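4.2 Collecting demonstrations by remote control

Last updated 6th February

All demonstrations in this section were recorded by remote control. The operator holds a handheld controller, and the motion of the hand is passed to the arm after scaling. We had first tried moving the arm directly by hand, as in Section 4.1, but the operator's grip on the wrist changed the load on the joints, and the recorded torques could not be used for training. Remote control avoids this at the cost of slower motion and a weaker sense of contact.

Two operators took part. Each had 15 minutes of free practice before the first recorded trial. The task was to approach a piece of tableware, close on it, lift it and set it down at a new place on the same table. Small loose items were left near the target in part of the trials, so that the policy would see approaches in which the space next to the target was already taken. Operators were told to keep the fingers open until they judged the target to be between the tips, and to give no other correction once closing had begun.

Images were taken from the wrist view at a fixed exposure. We did not correct color or remove blurred images before training. Figure 4 gives one input image from the set.
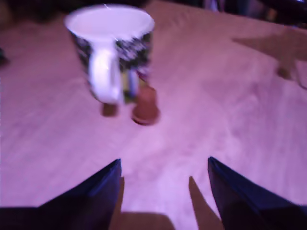
Figure 4. Wrist view with the gripper open and a mug ahead of the fingertips.

Blur of this strength matters to the method in two ways. The first is the loss of edges on the target. The pattern on the outside of the mug in Figure 4 has run together into light and dark patches, and a detector that depends on local texture has little to work with there. The pale interior and the thick white handle remain easy to separate from the table, and we expect the policy to rely on large regions of this kind. The second is the estimate of distance. With bare wood between the fingertips and the mug, the network has few nearby features to compare, and shadows on the table may be taken for objects. Masking the shadows by hand was considered and rejected — the same shadows will be present when the policy runs alone.

Each recording was split into approach, closing, lift and placement. The split points were set from the finger command alone, apart from the start of placement, which was marked by the operator with a button press. Late presses were left as they were. Training used the approach and closing parts at full rate, while lift and placement were thinned to every second image.

Reader comments

Ruben Dekker: Did you try a shorter exposure with more light? We saw much less blur on the Horbridge arm after that change, but the noise went up.

Vasanthi Nadar: Only in two pilot sessions in January. The noise was acceptable. We kept the longer exposure to match the older recordings.

Ruben Dekker: Thanks. It would help to state the scaling factor for the hand motion in the text.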